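Neues aus dem Lager: Die blauen Kästen sind eingeräumt

17.01.19

Liebe Leserinnen und Leser,

im Dezember haben wir an dieser Stelle angekündigt, dass unser kleines Lager in der Halle Ultley neu geordnet wird. Inzwischen ist die Arbeit gemacht, und ich möchte Ihnen kurz berichten, was sich für die Bestellungen ändert.

Bis jetzt standen die Snacks und Trockenwaren in ihren Lieferkartons. Das war billig, aber nicht praktisch. Ein offener Karton verliert bald seine Form, und kleine Tüten rutschen unter die großen. Wer eine einzelne Packung suchte, musste manchmal den ganzen Karton leeren. Bei der Inventur hatten wir 2.309 Packungen auf der Liste, und 268 davon lagen an einem falschen Platz. Verloren war keine, aber das Suchen hat viel Zeit gekostet.

Jetzt hat jede Sorte ihren eigenen Kasten. Wir haben Kunststoffkästen in zwei Farbtönen gewählt, hellblau und dunkelblau. In die hellblauen kommt die Ware, die oft bestellt wird, also Nudeln, Reiscracker und Tee. Die dunkelblauen sind für die scharfen und getrockneten Sachen bestimmt. Bitte beachten Sie: Diese Regel gilt für das Regal Tromcombe, aber noch nicht für das Regal Poulain, dort wird erst im Frühling umgeräumt.

Lange, schmale Packungen stellen wir in Zukunft aufrecht oder schräg in den Kasten. So kann man sie von vorne greifen und den Aufdruck lesen, ohne den Kasten herauszuziehen.
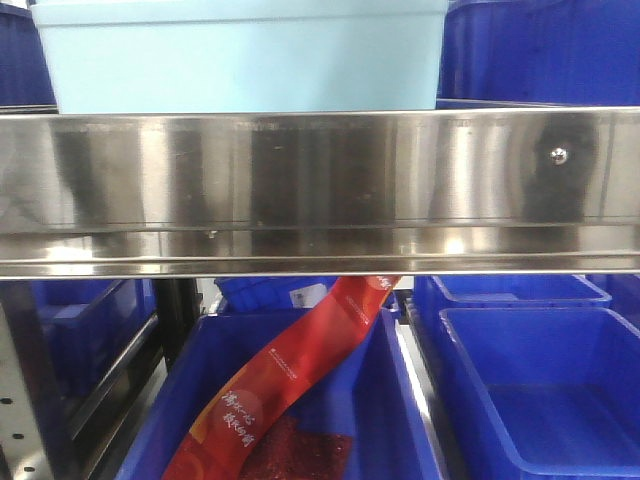 Foto: Anil Bangera / Skuteton

Die rote Packung mit den chinesischen Schriftzeichen lehnt schon nach der neuen Art im Kasten, unter dem glänzenden Regalboden aus Edelstahl. Durch das Sichtfenster im unteren Teil erkennt man den dunkelroten, körnigen Inhalt. Solche Fenster sind beim Einräumen sehr angenehm, man sieht gleich, ob der Inhalt zerdrückt ist.

Für Sie als Kunden bleibt der Ablauf gleich. Neu ist nur, dass Sie von den scharfen Sorten auch einzelne Packungen bestellen können, bisher war das erst ab 20 Stück möglich. Die aktuelle Liste umfasst 33 Sorten und liegt an der Ausgabe bereit. Wer sie per Post bekommen möchte, schreibt uns bitte eine kurze Nachricht mit der Adresse.

Mit freundlichen Grüßen
Anil Bangera
Lager und Versand, Skuteton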